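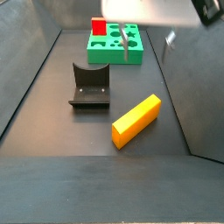

Acoustic foam is sold on promises, and most of them are bigger than the foam. We stock the Urnulen absorber panel because customers kept asking for it, and we would like you to read this page before you put any in your cart. Foam is a soft material with air in it, and it comes in every color and shape going. The bright green foam block with shapes cut through its flat top is a toy, and you wouldn't expect it to fix the echo in your dining room. Plenty of what gets sold as studio foam deserves the same doubt. The Urnulen panel is better than that, within limits, and the limits are most of what follows.

Urnulen Absorber Panel, 2 inch
Made by Verstraete
Sold by Drornatar
Sold in packs of 18
Colors: charcoal, oatmeal, moss

What it does

The panel soaks up some of the sound that would otherwise bounce off a hard wall. In a room with bare plaster, a wood floor and big windows, you will hear the difference on voices and hand claps. Video calls sound less like they are coming from a stairwell. If you record speech at home, the harsh flutter between two facing walls drops a good deal when you treat one of them.

What it doesn't do

It does not soundproof anything. We put this near the top because it is the single biggest reason these come back to us. If your neighbor's television comes through the wall, it will still come through the wall with eighteen panels glued to it. Blocking sound takes weight and sealed gaps. Foam has very little weight, and it isn't a seal. Any seller who puts the words "blocks noise" on a light foam tile should be asked how.

It does very little for bass. A two inch panel works on the middle and upper part of the range. Low notes have long waves and go through it as though it were a curtain. If your problem is a boomy corner, look at a deep corner trap, and expect it to take up more of the room than you wanted to give away.

It will also not make a bad speaker sound good. We mention it only because we get the phone calls.

About those ratings

You will see foam advertised with a single number between zero and one, sometimes a little over one. This is an average over a handful of test frequencies, rounded off, from a sample laid out in a lab. It tells you something, though less than the packaging suggests. Two products with the same number can behave very differently at the low end, which is where most rooms have trouble. Ask for the full table. Verstraete supplies one for this panel and we will send it to anyone who writes in. The bottom row, at 200 Hz, is not flattering. We think you should see it anyway.

We don't print a "noise reduction percentage." We have never found out what the sellers who print one are measuring.

Face pattern

The Urnulen has a flat face with a shallow groove around the edge. People ask whether pyramids or wedges would work better. At this thickness the pattern mostly changes how much foam you are getting, and cutting peaks and valleys means some of the block has been carved away. A flat panel is dull to look at and holds more material. If you like the look of wedges, buy wedges, but don't pay extra for them on acoustic grounds.

How many you need

Fewer than the calculators on most store sites will tell you, ours included until we took it down. Start with one pack. Put the panels where a person sitting in your usual chair would see your speakers reflected if the side walls were mirrors. For a desk used for calls, put them on the wall you face while you talk. Live with it for a couple of weeks before ordering more. A room covered from top to bottom in thin foam loses its high end, keeps its boom, and is tiring to sit in.

Before you buy foam at all, try what you already own. A thick rug, a full bookcase and a heavy couch will take some of the edge off a bare room. If those get you most of the way, save your money.

Mounting

The adhesive tabs in the box hold well on smooth painted drywall. On textured walls they are unreliable, and on wallpaper they will take the paper with them. For anything you may want to move later, stick the panels to a thin board and hang the board from two hooks. Do not use spray glue straight on the wall unless you own the wall and are at peace with it.

Panels ship compressed. Give them a day or two out of the bag before mounting. A few always come up slowly, and a little steam from a garment steamer held well away usually brings them back. If one is still dented after that, tell us and we'll replace it.

Fire

Foam burns, and cheap foam burns fast. Ask every seller for a test report that names the product, the thickness and the test. A line reading "fire retardant" with no report behind it means very little. The report for the Urnulen covers the two inch panel in charcoal. It does not cover moss or oatmeal, and Verstraete's position is that the dye makes no difference. That may well be so. Until we see it on paper, we won't sell those two colors to schools, bars or any other public space. Keep all foam away from lamps, heaters and candles.

Wear

Charcoal hides dust and oatmeal doesn't. All three colors shift a little in direct sun, moss the most. Vacuum with a soft brush and leave water out of it. Cats like it as a scratching surface, and there is no treatment for that.

Compared with the Taltgate panel

We also carry the Taltgate, a fabric-wrapped mineral wool panel on a rigid frame. It costs more, weighs a lot more, and needs proper screws. It does more in the lower middle range and it looks like something an adult chose. If you own your home and plan to stay, we would point you to the Taltgate. If you rent, or you just need calls to sound less hollow, the Urnulen is enough.

Returns

Unopened packs can come back at any time. Opened packs can come back if the tabs haven't been used. We can't resell a panel with wall paint on it.

Page last revised 8 January 2020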